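The Blue Fingers

Roy Horrocks had the lights on in the Dalldale shop before six, and by the time I came in with the coffee he was already talking.

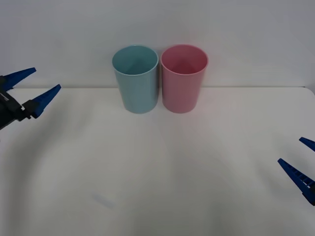
"Four sets," he said. "Four sets of fingers, 100 tries each, and then we know. We really know!"

I had been at Dalldale for one winter. Before that I packed boxes at Orside, and I still couldn't get over the fact that people would pay me to watch a pair of arms pick up a cup. Roy had been at it most of his life and he hadn't gotten over it either, which was why I liked working for him.

The contest was simple. Tovar made the fingers we had been using all year, flat steel with rubber pads glued on. Kelus made a newer kind, soft and springy, and they had sent us three versions, each a bit more bendy than the last. The blue ones were the bendiest. Roy had saved them for the end, the way my sister saves the frosting.

"You drive," he said.

"Me?"

"You've got better hands. I get excited."

So I sat down at the controller and he stood behind me with the clipboard. The controller was two handles on a stand, one for each arm, and when you squeezed a handle the fingers closed. With the steel set you squeezed and heard a click and that was that - the cup either stayed round or it didn't. We had gone through a whole sleeve of cups on the steel set. Roy kept the crushed ones in a bucket under the bench and wouldn't let me throw them out.

I brought the left arm in low and slow. I lined it up on the blue cup, held my breath for no good reason, and squeezed.

The fingers bent. They went right around the side of the cup like they were glad to see it, and when I lifted, up it came, perfectly round, not a dent in it!

"Oh, look at that," said Roy. "Look at that. Put it down. Do it again."

I did it again. I did it with the pink one, using the right arm, and then I crossed over and did the pink one with the left, which we hadn't planned, and Roy had to draw an extra column. After a while I stopped looking at the handles at all. I could feel the moment the fingers touched, a tiny push back in my palm, and I started closing my eyes for that part just to see if I could catch it.

"Are your eyes shut?" Roy asked.

"No."

"Write that down," he said to himself, and wrote it down.

Try 38 was a bad one. I came in too high, caught the rim with one finger, and the cup went over and rolled off onto the floor. I said a word my mother doesn't like. Roy picked it up, set it back and made a cross on the sheet, as cheerful as if I had handed him a present.

"Good," he said. "Now, was that you or was that the fingers?"

I thought about it. "Me. I was showing off."

"Then come in high again. On purpose this time."

So for the next ten we came in high on purpose, and found out that if you tipped the wrist a little the soft fingers would slide down past the rim and settle by themselves. The steel ones had never done that. Roy ran to get a ruler to measure the tip, then forgot what he wanted the ruler for, and stood there tapping it against his leg.

We finished after lunch, which we hadn't eaten. My thumbs ached. Roy added up the sheet twice, moving his lips.

"Well?" I said.

"Ninety-four."

"What did the steel get?"

"Sixty-one." He took his glasses off and put them on again. "I've been defending those steel ones for a year. I wrote a letter about them!"

He looked so happy about being wrong that I laughed out loud, and he laughed too, and then he went to the cupboard and came back with a paper bag.

"What's in there?"

He opened it so I could see. Eggs, a dozen of them, from his own hens.

"You drive," said Roy, and went to find a towel.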